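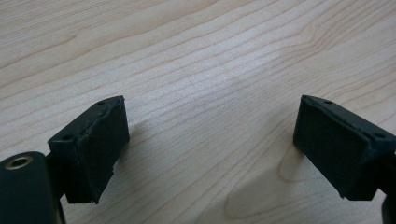 How often do the finger pads on the hand-held grippers need changing?

When the edge starts to fray or the top seam lifts from the block. We stopped going by hours used. A fixed interval had us throwing away good pads and keeping bad ones, depending on what the pair had been picking up.

Notes from looking after the Onder cell at Koltcombe, January 2022. It covers one pair of hand-held grippers, left and right, and the table they work over. The software has its own thread.

Frayed edges matter more than a worn face. A worn face loses grip slowly and the operator squeezes harder without noticing. A torn edge catches on thin parts and turns them as the jaws open, and then the object is not where the recording says it was let go.

Pad removal. Warm the block with a hair dryer on low, start at the end nearest the tip, peel along the length. Do not lever against the block with a screwdriver. We did that in August and bought a new finger.

Old glue comes off with isopropyl and a plastic scraper. Wipe, wait, wipe again with a clean cloth. If the cloth shows grey, carry on.

Replacement sheet is 3 mm, from Borkent, cut on a mat with a fresh blade. Cut one long strip and take both pads from it. Two offcuts from different sheets will close unevenly and you will spend the afternoon looking for a bent finger that isn't bent.

Leave the new pad just short of the block at the top edge. Flush looks nicer but it is the first place to lift.

Press for 10 minutes in a small vice with card on both sides, then leave overnight. I have tried skipping the overnight part. The pad crept sideways under load and had to come off again.

Refilwe Msimang asked about glue versus double-sided tape. Tape is quicker to change and shears under a twisting grip. Glue for anything that runs all day. Tape is fine for a trial.

Next, fingers. Check for play with the jaws half open, holding the body still and pushing each finger across its direction of travel. Any click, take the finger off and look at the seat before you tighten anything. Grit under the seat feels exactly like a slack screw.

Screws at 90 cNm with the small torque driver, low-strength threadlock, one drop. The driver lives in the Onder drawer. Please put it back in the Onder drawer.

Zeroing. Close the jaws on nothing, gently, and hold. Set zero in Matlala. Open fully and hold. Set full. Repeat after every pad change — new pads are thicker than worn ones and the old zero will report a closed jaw as slightly open.

Then close on a feeler gauge and compare. Our limit is 0.3 mm. Outside that, redo zero and full before suspecting the sensor. The sensor has been at fault once.

Marker plates are next. The holes make it tempting to hang things off them. Don't. The tracking offset is measured to the plate as fitted, and a plate that has been taken off and put back is a new plate as far as the calibration is concerned.

If a gripper has been dropped, sight along the plate from the side before doing anything else. A bend you can see is too much. A bend you can't see will turn up in the pair check.

Pair check is done seated at the table, a gripper in each hand, straps on, jaws facing each other over the middle. Small mixed items on the table, flat and awkward ones preferred: a clear plastic box, something pen-shaped, the usual desk-drawer things. Smooth boxes show grip problems. Pens show alignment problems.
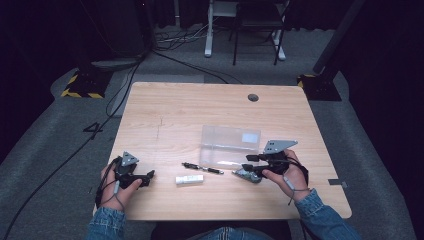

Kgomotso Maluleke: Why do the pair check with two people's hands in the loop at all? Clamp both grippers in a fixture and you take the operator out of it.

We have a fixture and use it for the zero. It will not show a strap that is too long or a cable that pulls the wrist round at full reach. Both have cost us sessions and both passed in the fixture.

And to be clear, it's one person holding both. Handing one gripper to somebody else changes the cable run.

Cables. Slack at the wrist should allow a full turn of the hand without the connector taking any load. Check it seated, elbows where they will be during work. Standing up gives you a false amount of slack.

Connector goes in by the body, never by the cable. Most of the dropouts logged on Onder last year were the connector. I replaced a perfectly healthy board before I accepted this.

Floor cables get looked at on the same round. Run a hand along them for flat spots where a chair has been. A flat spot means swap it now and test it later on the bench.

Thandeka Radebe wanted the whole routine as a time. With the pads already cured: 11 minutes for the pair if nothing is wrong. Add a pad change and it is tomorrow.

Logging. One line per gripper in Matlala, with left or right written out. "L" and "R" got swapped when Quang Giáp and I sat on opposite sides of the table, and the August entries are still wrong because of it.

Open item: the right-hand pads go before the left on our pair. Could be the operators, could be the finger angle. I will swap the fingers over at the next change and see whether the wear follows the finger or stays with the hand.

Pad template has been redrawn with the short top edge. The old one is still in the drawer under the torque driver, marked OLD. Use the other one.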